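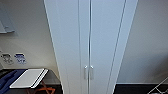
2. 収納設備の更新状況

報告日:2022年6月23日(木)
事業名:Darnen共同住宅 居室収納更新事業
作成:Usbridge施設管理室 Hina Ghumman
提出先:Calleck住環境基金

2.1 対象と進捗
本事業の対象は全41室である。居室ごとに背の高い収納戸棚を1台配置し、衣類、寝具および掃除用具の保管場所を一本化する。報告日現在、未設置は6室で、いずれも入居者との日程調整が済んでいない。残りの居室では据付と扉の調整を終えた。

2.2 仕様
白系つや消し仕上げの両開き戸棚とした。扉は枠取りのある簡素な意匠で、中央の合わせ目を挟んで左右に金属製の縦型取っ手を1本ずつ備える。取っ手は同じ高さに揃え、扉の下寄りに取り付けた。高い位置の取っ手に手が届きにくいという入居者の意見を、設計段階で反映したものである。

2.3 検査
据付後の検査項目は、扉の合わせ目の隙間、左右の取っ手の高低差、壁への固定、棚板のがたつきとした。初回検査で不適合となったのは2室で、原因はいずれも丁番の調整不足であった。Sotiropoulos工務店が再調整を行い、再検査で適合を確認した。壁付けの設備がある居室では、扉の開閉時に干渉しないことも併せて確認している。

2.4 保管物品の整理
更新に先立ち、旧収納の内容物を居室単位で記録した。登録点数は2617点、このうち入居者の同意を得て処分または譲渡としたものは535点である。残りは新しい戸棚へ移す。重量物は下段、季節用品は上段を標準とし、変更は入居者の希望による。

2.5 課題と今後の予定
最上段の使用には踏み台が必要となるため、共用の踏み台を各階に置く案をŽofie Jelínekが検討中である。費用は予備費の範囲に収まる見込みで、追加の助成は求めない。未設置の居室は8月中に据付を完了し、検査記録の写しを次回報告に添付する。旧戸棚の搬出費の内訳についても同時に提出する。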